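家务整理与清洁基础　讲义（三）
桌面的擦拭：从一块海绵说起

上一讲我们把抽屉和柜子过了一遍，课后好几位同学来问我，说柜子里面是清爽了，可桌面过不了两天又是一层灰、一圈杯印，怎么办呢？所以这一讲我把原来准备的窗台内容往后挪一挪，先慢慢地、仔细地讲桌面。大家不要嫌它简单，我自己教了这些年，每次重新备课，还是会在擦桌子这件事上多写两页。

先说海绵的拿法。很多人习惯把海绵整块攥在手心里，一使劲，水就从指缝里全挤出来了，桌上一滩，袖口也湿了。我们课上练的是“捏”：拇指在一侧，其余几指在另一侧，轻轻夹住，另一只手在旁边准备着，随时可以扶一下、接一下。软的、薄的海绵尤其适合这样拿，翻面也方便。刚开始练的时候不要沾水，就用干的，在桌面上方拿起、换手、放下，反复几次，手指自然就知道该用多大的力气了。
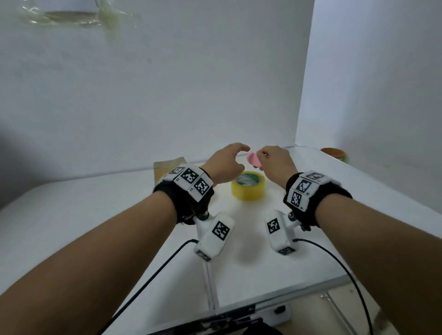
Arnine 生活馆二楼教室，十月

看白色桌面上方那一小块粉色的东西，样子像是软软扁扁的海绵，右手的拇指和手指把它捏着，左手的手指微微弯着朝向它。请大家留意捏的这只手，再对照自己的习惯想一想，平时是不是攥得太满了？

接下来讲水量。一块普通大小的海绵，浸透以后要拧到提起来不滴水为止，这是最要紧的一条，请在讲义边上画个记号。清洁剂我们课上用的是 Jarnetti 的中性液，一盆水倒 400 毫升，加 2 毫升就够了，用量杯和滴管，不要凭手感。Ngọc Doãn 同学上次问能不能多加一点、擦得更干净些，我的建议是先按这个量做，做完用清水再过一遍，摸一摸桌面，如果还有滑腻的感觉，那就是已经多了。

擦的顺序，请按下面来：

先把桌上的东西全部移开，放到旁边的椅子或托盘里；
从离自己最远的一边开始，一行一行往回擦，每一行压住上一行的三分之一；
桌边和桌角最后擦，擦的时候手指往下收一点，让海绵贴住边沿；
换清水，再走一遍同样的路线；
用干布收水，白色桌面收完以后弯下腰，侧着光看一眼，水痕都在这个角度才显出来。

说到白色桌面，我要多啰嗦几句。白桌子看着干净，其实最容易留下淡淡的印子，茶渍、笔印、手汗，日子久了会发黄。遇到擦不掉的，先用湿海绵在上面敷一会儿，大致相当于你去倒杯水再回来的工夫，然后轻轻打圈，不要一上来就用粗糙的那一面去蹭，蹭出细纹以后就更藏脏了。Thắng Kim 老师那边的木工课用的是原木桌，办法又不一样，木头怕水，以后讲到家具养护时我再请他过来说。

海绵本身也要照顾。用完冲洗，挤干，立起来放在通风的地方，别压在水盆底下。厨房用的和书桌用的分开，颜色分开最省事，家里有几口人、几种习惯，都能一眼认出来。我自己家里是书房一块、厨房一块、浴室一块，每块用到边角发软、开始掉渣就换掉，也不必心疼。

课后练习：回家选一张每天都用的桌子，照今天的顺序擦一遍，中间不要停下来整理别的东西（我知道这很难，我自己也常常擦着擦着就去翻旧信了）。记下用了几盆水，哪一处的印子最难去，下次带来大家一起聊。有困难的同学可以找助教 Phúc Quách，课前课后他都在教室里。

补充阅读在资料夹第 268 页，讲不同台面的材质与清洁，先看前面的对照表就行。

下一讲：窗台与窗槽，请自备旧牙刷一支。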